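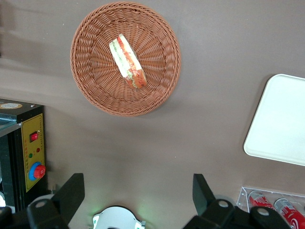

November 13, 2021, bindery bench

Ran the second test batch of the Vemham memoir, translation edition. Trimmed 100 covers. 4 came out crooked, all mine. The Gremdale stock cracks at the spine if you look at it sternly, so scored it twice and tried again. Better.

Shahnaz Majumder found the translator's name spelled two ways, once on the title page and once on the back. Reprint 5 sheets per set. Full run is still 1,965 copies, as promised to the backers in September, when we were optimists.

Glue order: ask Trisen.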